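To: robotics-club list
Subject: Re: Stenham meet, handoff task, who broke what

> Is the handoff going to be ready for Stenham or should we
> enter the single-arm event again? The form wants an answer
> by Tuesday. Also, can somebody please explain why there is
> plaid all over the bench build. My mother asked.

Put us down for the two-arm event. I know what I said in March. I have since been worn down.

Both arms are back on the rail and we are running the blue piece, because the rules say flat and rigid and that is what we have. Your mother can be told the plaid stays. I've grown fond of it, and whoever takes it down gets to put the next one up.

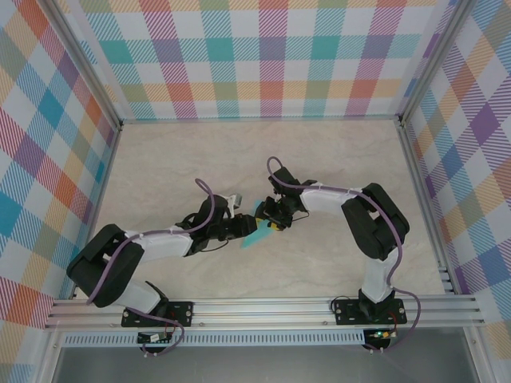

The cables still need attention. I would like them tied down properly before we travel, with enough slack that the elbows can go all the way out. Last year at Urkitz we had the neatest wiring in the hall right up to the first full reach.

On the software side, Pap (our script, for the new people, and no, I didn't name it) now logs every run. There are 607 in the folder. I went through the last 200 over the weekend, which tells you what my weekends are like, and most of the bad ones go wrong at the grip. One finger touches early, the piece leans, and Pap closes anyway with total confidence.
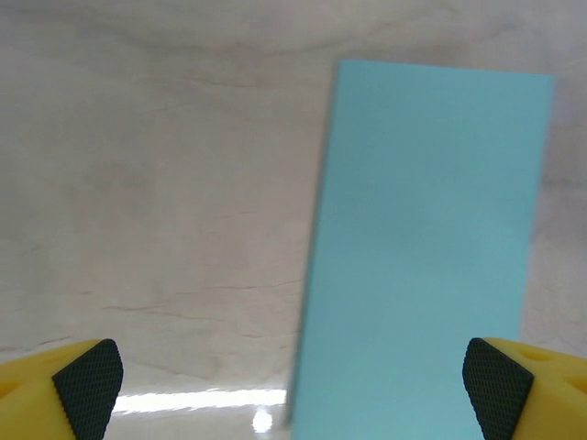 So the job for this week is the approach angle. I want 2 people on that and everyone else off the keyboard. If you change the closing speed, write it in the log. "Tweaked it a bit" is not a number.

Flullora have said we can use their back table at Stenham for practice, provided we bring our own power strip. We own 7 power strips. I could find one on Monday and it was holding a door open.

Somebody also needs to print spare fingers. Same file as before, the one called final_final2, not the one called final.

I'll send in the form tonight unless I hear screaming.

--
You are getting this because you signed up at the club table. To leave the list, reply with "unsubscribe" in the subject line.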